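Packing and Storage Layout for Small Parts
Group report, Hendton workshop module
Alper Şimşekoğlu and Dezső Kerekes

1. What we set out to do

The Brikia parts had been kept loose in one cupboard since January. Each group that used them put them back in a different place, and the next group lost time looking. Our task was to plan a layout for the shelf unit and a packing order for the tote, using what was already in the room. We had a budget of 400 pounds and did not need most of it.

2. The shelf

We used the yellow unit because it was free and the right height to work at standing up. The black trays go on the top shelf in a row. They are the parts people handle most, and they scratch if they are stacked. The grey discs, the thin rods and the small black blocks go on the shelf below, each kind kept together.

We first tried sorting by size. It looked tidy but did not help anyone who only knew what a part was for, so we changed to sorting by type.

3. The tote

Heavier items are packed in cardboard boxes, taped shut, and placed two by two in the grey tote. Four boxes fill the base well enough that they do not slide - we tested this by carrying the tote to the Cheung room and back. Long curved pieces are laid on top last. We wanted to use the Stodberg inserts as dividers, but they were too tall.

4. Problems

Clear tape is strong but hides nothing and tells you nothing. We wrote the contents on the box ends in marker, and some of it rubbed off. Printed labels would be better. Plastic wrap also ends up on the carpet during unpacking, so a bin should stand next to the tote.

5. Photographs 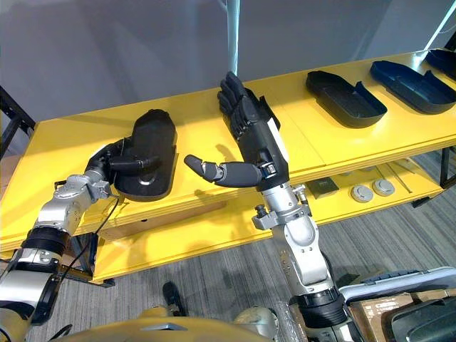
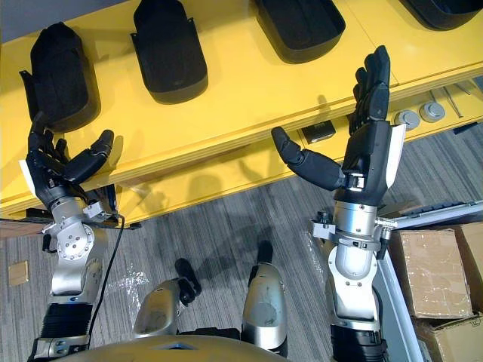
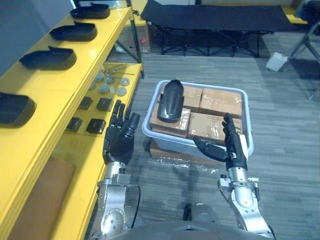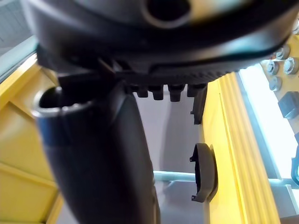 Figure 1. The shelf unit and tote during the work. The tote with its four boxes is in the third photograph.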